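Zivby to open second repair depot in Pondutar

Household goods repairer Zivby will open its second depot in October, taking over the former Roy paint and wallpaper store in Pondutar.

The depot will accept small appliances, lamps, sewing machines and hand tools for repair. Customers can drop items at the front counter or book a pick-up through the Zivby website. Large appliances such as fridges and washing machines will still be handled on home visits from the company's original workshop.

Zivby has signed a lease for 4 years with an option to renew. The building has 529 square metres of floor space over a single level, with a loading dock on the laneway side and parking at the front.

"We outgrew the first workshop some time ago," said Zivby managing director Naheed Usmani. "People in Pondutar have been driving across town to get a toaster fixed, and a lot of them give up and buy a new one. A local counter should change that."

Fit-out work began last month. The old shelving has been taken out, the wiring has been replaced and the interior walls are being patched and painted. A glazed partition will separate the public counter from the workshop so customers can see the benches while they wait. 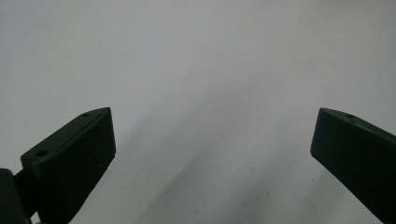 The depot will employ four full-time technicians and two apprentices. Applications for the apprenticeships close on Friday and no previous trade experience is needed. Apprentices will spend their first year on basic electrical testing and small motor repairs before choosing an area to specialise in.

Workshop manager Moataz El Ouafi will move from the original site to run the new one. He has been with Zivby since it opened and set up its parts library, where usable motors, switches, cords and knobs are stripped from items that can't be saved.

"Half the job is finding the part," Mr El Ouafi said. "Plenty of kettles come in with nothing wrong except a broken lid hinge, and the maker doesn't sell the hinge. If we've kept one from another kettle, it's a ten-minute fix."

Parts from the library will be shared between the two sites using Mumix, the stock system Zivby introduced at its first workshop last year. Customers will receive a text message when a part has been located and a quote before any work is carried out. Quotes are free for items brought to the counter.

Dilruba Cassim, who owns the bakery next door, said she was pleased to see the building in use again. "It's been dark since Roy moved out. Foot traffic helps all of us on this side of the street."

The counter will open Monday to Saturday from 8 am, with late drop-off available on weeknights through an after-hours locker.

Media contact: Piyumi Begum, communications, Zivby. Interviews with Ms Usmani and Mr El Ouafi are available on request.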